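Section 2: Getting the old desktop ready to be your music box

I run my whole record collection off a retired office desktop, and it's a lovely second life for one. You'll need the machine, a big enough drive, a network cable and a free evening. I'm using the Skillska music server software all the way through, so if you've picked something else the menus will look different.

Before you start: copy anything you want to keep off the old drive. The installer wipes the lot, and it only asks once!

1. Shut the machine down, pull the mains lead and take the side panel off. Give it a gentle dust while you're there.
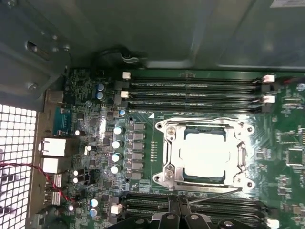 I keep a soft paintbrush just for this. Vacuum cleaners can build up static, so leave yours in the cupboard. Touch bare metal on the case before you touch anything else, then fit your music drive and push both its leads home.

2. Put the panel back, plug in the network cable and start up from the Skillska stick. Choose "Server only" – the full desktop version adds 40 programs I've never opened.

Note: if the machine ignores the stick, go into its start-up menu and move USB to the top of the list. Mine forgot this setting twice before I changed the little clock battery.

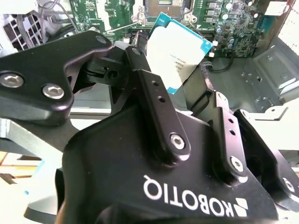

3. Give the server a name. Keep it short, with no spaces. Mine is Morard, and my friend Rozália Beneš went for Prirkenstead, which she now has to type out every single time.

4. Make two folders, one called Incoming and one called Music. New rips go into Incoming until you've checked the titles. I skipped this the first time round and ended up with 187 albums by "Unknown Artist" (still finding them).

Caution: don't point the scanner at Incoming. It will happily list half-copied files.

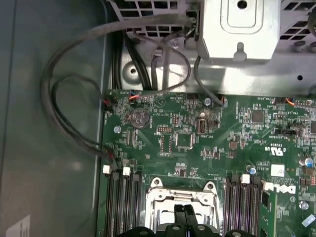 5. Press Scan and leave it alone. Almost 2 hours is normal for a collection like mine. Check one album from each corner of the shelf when it's done – I always try a compilation from 1999 that trips up every tagging program going. 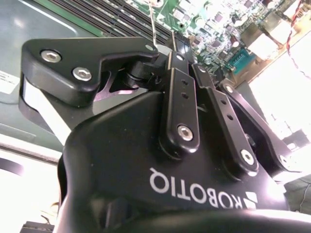
6. Now find the server a permanent home. Mine's on a low shelf by the router, on a square of old carpet to stop the hum getting into the floorboards. If you're putting up a bracket for it, look at the screws before you fetch your tools. Hex-socket heads, like the silver ones set into that black plate, want an Allen key, and a crosshead driver will only slip about in them. Leave a hand's width clear behind the case for the air to get out, then carry on to Section 3 and we'll get your phone talking to it.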